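Plindcombe Makers Help > Robots and automation > Setup and repair

Gripper pads slipping on aluminium extrusion

Posted by grasness_bench, December 2023

I look after a two-arm bench cell that handles lengths of slotted aluminium extrusion on a green cloth. The right arm has a two-finger gripper with pale blue pads on the fingertips. Since I changed the pads in August it drops the bar on one lift in 20 or so, always when it grips near the far end. I have been over the finger screws and they are tight. 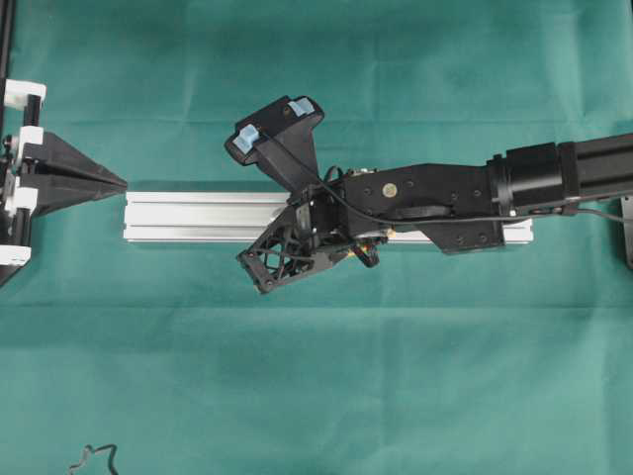

The closing force is the same as before, and I wiped the pads with a damp cloth last week. The program is the one we have used for 700 cycles without trouble. Would you change the pads again or look somewhere else first?

Ugwu

Look at the cable before you buy anything. If it runs along the outside of the arm and is too short, it pulls on the wrist when the arm reaches out, and the fingers meet the bar slightly twisted. Move the arm by hand with the power off and watch the cable at full reach. You want slack at the wrist but not so much that it can hang in front of the fingers.

Then check that both pads touch the bar along their full length. Close the gripper slowly on a strip of paper at each end of the pad. If the paper pulls out easily at one end, that pad is on crooked. Peel it off, clean off the old glue and fit it again. Leave it overnight before you run the cell.

Also tape the cloth down at the corners. A fold under the bar changes the height and you will chase that for days.
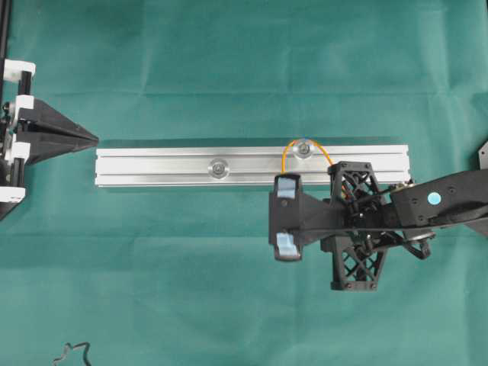

Does the gripper need to be set up again after new pads?
Run the zero routine once with the fingers fully closed, as new pads are often a different thickness from the old ones.

Doria

Had the same on mine, it was the pads. Cheap ones go shiny. I rubbed them with fine paper and it was fine up to cycle 231, then I bought better ones.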